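Visit report: Stavel packing hall, February

The Danko line at Stavel had been down for most of the morning when we arrived. The tour was scheduled anyway, and the shift engineer used the stoppage to show us the fault at close range, which suited our group better than a running line would have.

The cell takes molded parts off a Skarik conveyor and places them in cartons with internal dividers. A two-jaw gripper holds each part by its sides. The failure was a dropped part. It came out of the jaws above the carton, landed across the divider and stayed there. The next cycle started on schedule, and the arm drove a second part down onto the first. The force limit tripped late. One jaw pad was torn and the wrist mount was bent by nearly 9 mm at the tip.

The log showed 13 slip events in the 24 hours before the stop. Each had been recorded as a warning and cleared automatically. The grip check runs once, immediately after pickup, and does not run again before release. A part that shifts during travel is therefore reported as held until the end of the cycle.

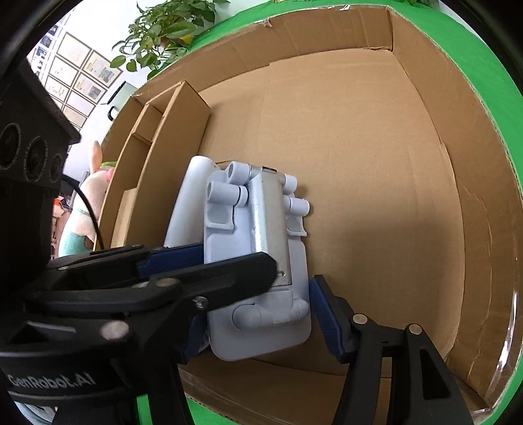

Pad wear was the first explanation offered. The engineer was not satisfied with it, and neither were we. Worn pads would account for slipping on all part types, and the log tied every event to a single variant with a slightly tapered side. The closing force had been set on the older, straight-sided version and carried over when the variant was introduced. There was no entry in the change record for a new grip test.

The safety side was less comfortable. After the collision the guard door was opened with the arm stopped but the jaws still under pressure. The door interlock cuts the arm drives only. The gripper air supply is on a separate valve, and its label had been covered by a cable tray. No injury resulted. The plant has since put the valve on the same circuit as the door, and we were shown the revised drawing.

Corrective actions listed on the board: a second grip check before descent, a hard stop after three warnings in one hour, and separate force settings for each variant. The first was already in the program. The other two were waiting on a controller update from Skivaten, with no delivery date given.

We asked whether the slip warnings had been visible to operators. They had, on the fourth page of the panel menu.

The line restarted at 2:40 p.m. at reduced speed. We watched 9 cartons go through without a warning and left for the bus.

Share this report (9) | Comments (0)

Get new visit reports by email. You can unsubscribe at any time.

Contact | Copyright Visit Reports Archive | Back to top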